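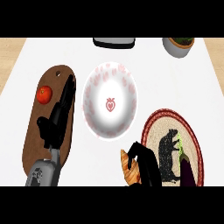 4.2 Comparing hands in the tabletop scene

Category: Setup Guides > Simulation > End Effectors

Use this procedure to compare two hand models in Tarkelix before mounting either one on a physical arm. The default scene has a tomato on a cutting board, a bowl, and an eggplant on a round placemat. The croissant is the grasp object for the right hand.

1. Open the scene and load the Zuler hand profile on both arms.

2. Set the random seed to 3,249. Keep this value for every run in the comparison.

3. Move the left hand over the cutting board with the fingers extended. Check that the forearm clears the board along its full length.

4. Close the right hand on the croissant. Increase the finger torque in single steps until the contact readout holds steady.

Caution: Do not copy torque values from the simulator to a real hand. Contact stiffness is set per object and does not match the hardware default.

5. Hold the grasp for 1,391 simulation steps, then save the log.

6. Load the Fida profile and repeat steps 2 through 5.

Note: Curled fingers can hide much of the object from the overhead view. Read the grasp state from the contact log — the rendered view is for positioning only.

7. Open both logs in the compare panel. If the start poses differ, reset the scene and run both profiles again.

Revised August 31, 2025, by Maxine Cartwright.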